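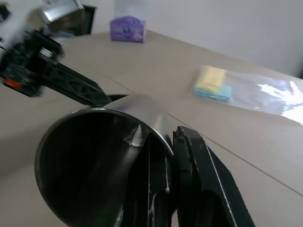 Please keep the steel cups, whatever else changes. Those were the first words in our comment book this March, written by one of the Navodley regulars and left unsigned, and two other people had put a check mark next to them by closing time. We are very happy to report that the cups are staying!

This report covers the first half of the Furero grant for the shared kitchen and tea room at Navodley. You asked for news on the switch from paper cups, on spending, and on what we plan to do with the rest of the money.

The switch

We stopped buying paper cups at the end of the first week. The last sleeve went to the craft table, where it is already full of brushes. In their place we have stainless steel cups with a rolled rim, ordered through Ayele after trying samples from them and from Flonora. The Flonora sample was a nice cup too, a bit heavier, but the edge felt sharp on the lip and several people said so. The rolled rim won easily.

People have taken to them faster than we dared hope. The lunch group now rinses its own without being asked, and the children like seeing their faces bent in the sides. A few of our older visitors find a single-wall cup too warm to hold with fresh tea in it, so we bought 17 knitted sleeves from the craft table and keep them in a basket by the urn. They come back with tea stains, but they do come back.

Washing and storage

This part took more work. In the beginning we stacked the cups inside each other straight from the rinse, and they stuck together and dried with spots. Now they go upside down on a rack and get wiped with a soft cloth before they are put away. We tried a scouring pad on a tea ring once and it left a dull patch, so pads are for pots only. The new rack holds 23 cups, enough for a normal lunch, and on soup days we run it twice.

Spending

The grant was $2000 for the full period. Cups, rack, and sleeves are all paid for and the receipts are in the envelope that comes with this report. We have not touched the part set aside for shelving.

What comes next

The open shelf by the sink is our next job. It is too shallow, and a cup set down in a hurry can roll right off the front - we have a couple of small dents to prove it. We want a deeper shelf with a low lip, and we are waiting on a price for the wood. We would also like to order 2 pitchers in the same steel, if you agree that they fit under the grant. Could you let us know before we place the shelf order, so that both can go in together?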